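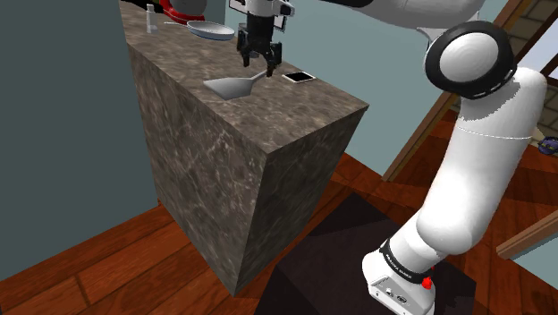
Is the Kitchen Island Worth It? A Look at the Claims Made for Open-Plan Homes in Grendadcombe

Housing and Design, final project report
2 November 2024

1. Why we picked this

Every new home ad in Grendadcombe says the same thing. The kitchen is "the heart of the home," the walls are gone, and there is an island in the middle where the family will gather. We wanted to know if anyone had checked. Our first guess was that the open kitchen saves the builder money on walls and doors, and that the nice words came later. We tried not to let that guess steer the work, but readers should know we had it.

2. What we did

We read 1046 home listings that ran on the Flalora property site in June. We noted whether each one had an open kitchen, whether it had an island, and what the seller said those things were good for. Then we talked with people from 15 households on the Villanueva estate, which was built by Vostach and sold almost completely on its floor plans. We asked where people ate, where kids did homework, and what they would change.

Two of us did each interview, one talking and one writing. We did not record anyone. That was a mistake, since our notes from the longer talks don't always agree.

3. What the listings said

Mostly they said very little, at length. "Great for entertaining" came up so often that we stopped marking it. Hardly any listing gave the width of the walkway next to the island, and that is the number you would need to tell if a person can get by when the oven door is down. Noise was never mentioned. Cooking smells came up only when the seller was pointing out a strong fan.

Stone counters got the most praise of any single feature. We doubt a counter changes how a family lives, but it does photograph well, and listings are built around photographs. Several sellers wrote "marble" in the heading and "marble effect" further down.

4. What the households said

People did gather in the kitchen. We have to give the builders that one. But when we asked where they had gathered in their last home, most named the kitchen there too, walls and all. The island may be getting credit for something the refrigerator does.

Few ate full meals at the island. More often it was where bags, mail, chargers and homework ended up. One parent told us the counter had to be cleared before every dinner - and then the same stuff came back before bed. Another said she liked having her son in sight while he worked, but he could not hear his online lessons with the dishwasher running.

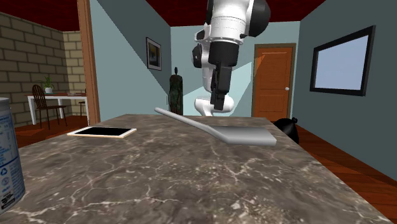 Figure 2. Marble countertop with a tablet lying face up at the left.

The change people asked for most was a door. Some wanted a sliding one, some wanted a small second room, and one man had priced a glass wall at 3000 dollars and given up. Vostach charges extra for a closed kitchen on its newer plans, so buyers now pay more to get the wall back.

5. Problems with our own work

Fifteen households on one estate is a thin sample. They all bought open-plan homes, so anyone who hated the idea had probably already gone somewhere else. We also asked "What would you change?" before "What do you like?" and that may have set people off complaining.

The listings have a problem too. Some homes were posted more than once by different agents, and we did not catch all the repeats.

6. What we think so far

We found no good reason to believe that an island brings a family together. We did not show that it fails to, either. A fair test would follow the same families before and after a move, over at least a year, and ask about noise and storage as well as meals. Until somebody does that, buyers should bring a tape measure to the viewing and ask to hear the dishwasher.

Our interview questions and the listing sheet are kept with the course office copy of this report.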